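Suture needle

A suture needle is a small, usually curved piece of steel used to carry thread through tissue when a wound is closed. Most needles in present-day use come with the thread already attached. The needle is seldom held in the fingers, and a needle driver or similar gripping instrument is used instead.

A needle has three parts: the point, the body and the swage. The point may be tapered, for soft tissue, or cutting, for skin. The body is the length between the two ends, and its curve is given as a fraction of a circle, most often 3/8 or 1/2. The swage is the end where the thread is fixed — older needles had an eye there, as a sewing needle does.
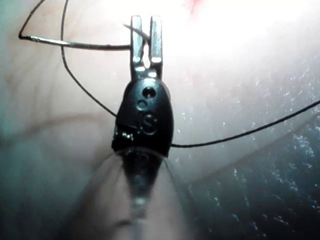
Curved suture needle with dark thread, held between the metal jaws of a needle-driver gripper.

The needle is normally gripped across its body, away from both the point and the swage. Holding it too near the swage can bend or break it, and holding it too near the point leaves little length to pass through the tissue. The jaws of many drivers are textured to keep the needle from turning.

Thread may be absorbable or permanent. Silk and nylon are common permanent materials and are often dyed black so that the stitches can be seen against skin.

Stitching is generally taught on practice pads before students work with patients. The handbook by Joana Quintela and Angus Tawhiri, used in the Camenzind course, gives 5 sessions to needle handling and asks students to complete 400 practice stitches.

See also: Needle holder; Surgical knot; Wound closure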